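# Getting a Sports Speaker to Campus on a Student Budget

Project report, Event Management, Solholm College
2/13/18

When I picked this project I thought booking a retired athlete to talk to students would come down to finding the right phone number and being polite. It took a whole term, and I have a much softer spot for booking agents now than I did in the fall.

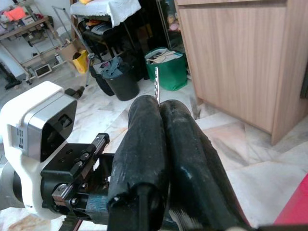 **Corinne Habel**
Second-year student, Event Management

My plan was to write to agencies as a real buyer would, with a real evening in mind (our spring sports dinner, 84 seats) and a real budget, and to keep track of what came back. I wrote to 11 agencies and eight answered, some of them very kindly, considering how little money I had to offer.
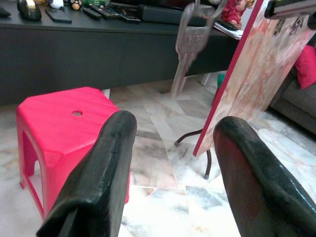 The first thing I learned is that the speaking fee is only part of the bill. Travel, a hotel night and ground transport were usually quoted on top, and Ustirent, the most patient of the agencies, walked me through a sample contract line by line. I had left the sound system out of my budget completely!

## What the replies had in common

Almost everyone wanted the date, the venue and the size of the crowd before they would talk about names. 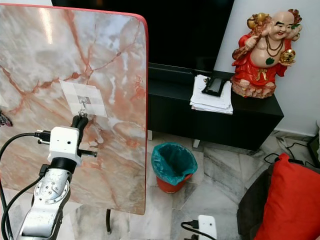
I had started the other way around, with a wish list of three athletes, and I lost most of December waiting on calendars that were already full. Once I asked who might be free and close to Skarnton, the answers came faster and the prices were lower - travel really does eat up a small budget.

## What I would do next time
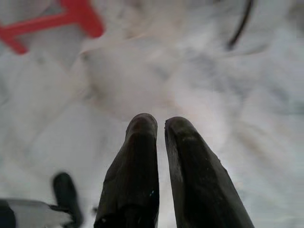 Corinne Habel

I would book the Maurya Room first, then write to the agencies, and I would ask each one for a single all-in price. I would also ask early if photos and autographs are included, as two agencies charge for them separately.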